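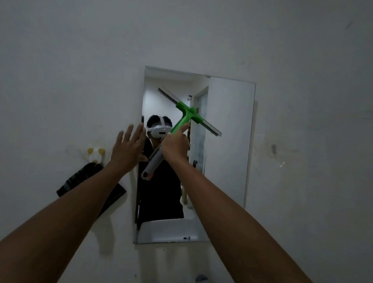 Page 10

Lelemer glass cleaner, concentrate

Lelemer is a liquid concentrate for mirrors, windows and glass shelves. It is made by Kunden and sold in one bottle size. The article number is 934, please write it on your order.

How to mix: put 2 caps of concentrate into 3 liters of cold water. Warm water is also possible, but then the liquid dries faster and leaves lines on the glass. For bathroom mirrors with hairspray on them, take one cap more.

Put the liquid on with a cloth or a sponge, wait a short moment, and pull it off with a squeegee. Wipe the rubber after every pull. On mirrors please do not let water stand at the lower edge – the silver layer behind the glass can become black with time, and this damage is not covered by our guarantee.

Not suitable for acrylic glass and for screens. For these surfaces we have Aidoo spray, see the next page.

The smell is light, a little like apple. A version without perfume is planned for November.

Storage: keep it closed and free from frost. If the concentrate was frozen it becomes cloudy, but after shaking it can be used as before.

Matching articles: Hundix cloth, Hundix spare rubber for squeegees, measuring cup.

Text and prices checked 9 Sep 2021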